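The Planner That Learned to Wait

For most of its first year, the dish-handling software at Lovent had one answer to a bad grasp: try it again. The arm would close on a bowl, lose it, back off and go in at the same angle.

Getachew Derese, who writes the planning code, traced the fault to timing. The perception module sent a new estimate of every bowl's pose every 200 milliseconds. The planner took 550 to produce a path. By the time the arm moved, it was working from a stale picture of the rack.

His fix was a small program called Hadgu. It sits between the two modules and holds each plan until the newest estimate agrees with the one the plan was built on. If they disagree, the plan is thrown out.

Wires are the other problem. A dish rack breaks up the outline of whatever is in it, and bowls that overlap tend to be read as one object. Hamdia Wolde, who runs perception, labeled 387 views by hand before the segmentation model stopped merging neighbors.

Fixed view of the two-arm cell, and a view from the wrist.

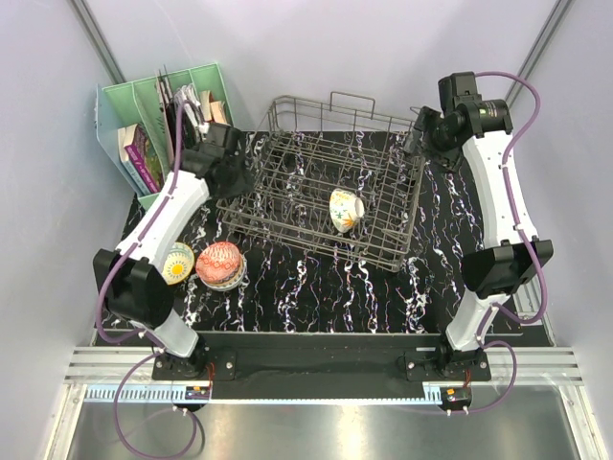
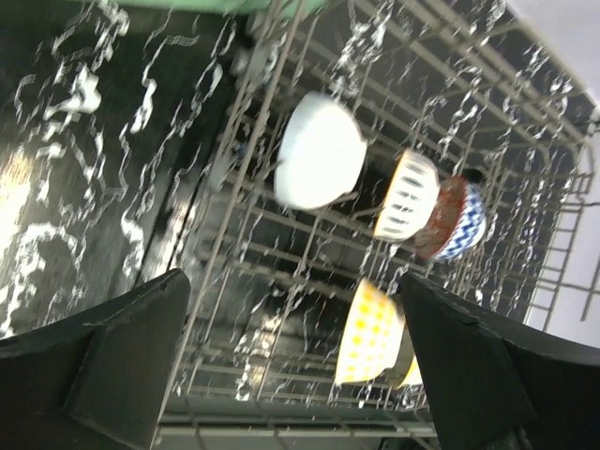 Wolde would still like a better depth estimate on shiny surfaces. For now the software gives those regions a low confidence score and asks for a second look from another angle, at a cost of 300 milliseconds each time. Derese wants that number down before the code goes to the partner lab in Wevley in September. The logging tool also needs work, he says, and he has started rewriting it.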